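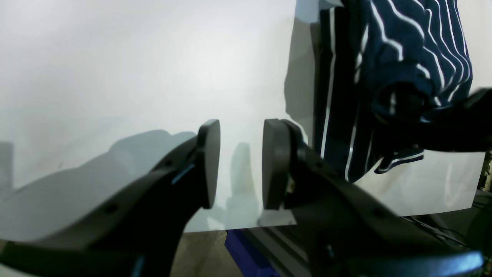
Black gripper fingers, with a gap between the pads.

Fulgencio Quintana would like to see the denominator. He says so before I have my notebook open, and he says it again when I get up to leave. For most of his working life he hired junior developers, first at Mofokeng and then at Cloven, and he now spends his afternoons advising people in their thirties and forties who want to move into tech from something else. Nearly all of them have been quoted a placement rate.

"Somebody tells you nine out of ten graduates got jobs," he says. "Fine. Nine out of ten of whom? Doing what? Was it a job before they started the course and they just kept it?"

I had gone to see him about the Nutedari certificate, a career-change course in software testing that costs $1,570 and takes seven months of evenings. The sales page is cheerful. It has a slider where you put in your current salary and get a bigger one back. I tried it with a salary of zero and it still gave me a raise.

Quintana doesn't think the course is a scam, and he got a little short with me when I used the word. He has read the syllabus and calls it "decent, a bit old." He has met graduates he would have hired. What bothers him is the word "placed."

"I was on the other side of it. We took people for a three-week unpaid trial at Cloven and the school called them placed. Then the trial ended. I never got a phone call asking what happened next."

Did he ever call the school himself? He looks at the table for a while. "No. I should have. It suited us too."

I came away thinking that was the most useful thing he said, and it cuts both ways. He benefited from the arrangement he now complains about, and I told him so. He didn't argue. 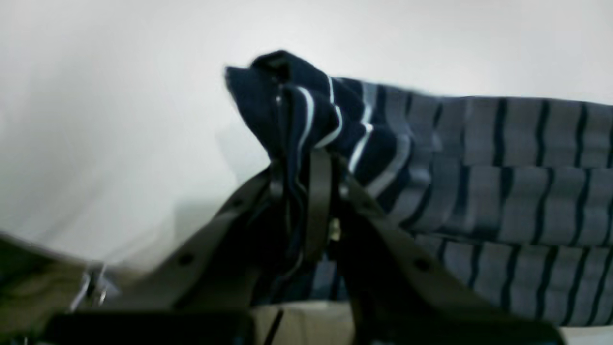 Mofokeng takes a different view of all this. The company told me by email in August that it still recruits from short courses, that it has never asked a school for audited numbers, and that it sees no reason to start, as every applicant sits the same test whatever is on their résumé. Applicants can look after themselves, was the gist.

Quintana laughed when I read that to him, then admitted the test was partly his work. "It was a fair test. But you had to get to it first. One spring we had 410 applications for junior testing and we tested the ones whose résumés looked familiar. Seven people got offers. I couldn't tell you today whether we picked the right seven."

So does a certificate help a résumé look familiar? He thinks it does, a little, for a year or two, until every résumé has one — and then employers want a portfolio as well, and somebody starts selling a portfolio course. Rondimden, he points out, already does.

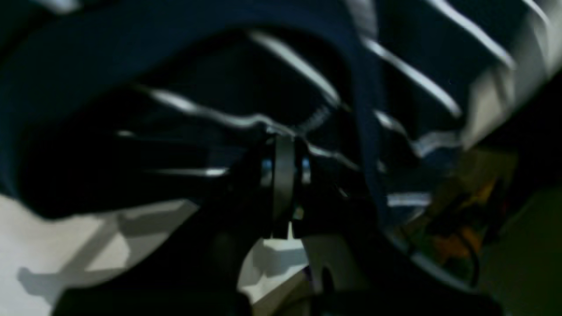

I asked him what a person should look for before paying. He would ask for the names of three recent graduates and talk to them without the school on the line. He would ask how many people enrolled, how many finished, and how many were in paid work in the field six months later. He wouldn't look at badges at all. I'm with him there. A badge on a profile does about as much as the two pale-blue glints on either side of the band on that black gripper: the eye goes straight to them, and they tell you nothing about how well the thing holds on. I put the three questions to Nutedari and received a brochure.

Quintana's own advice sessions are free, for now. I asked for his success rate. "Don't have one," he said. "Some of them write to me. I'd guess the ones who didn't get anywhere don't."

Last updated: August, 4:40 p.m.

Comments

testing_from_scratch: I did one of these and got a job, but my cousin already worked there. Pretty sure I'm in their statistics.

Marla P.: Easy for him to say now. Three weeks unpaid and he signed off on it?

backend_dad: The salary slider gave me a raise too. Still waiting on it.

Contact us | © All rights reserved | Back to top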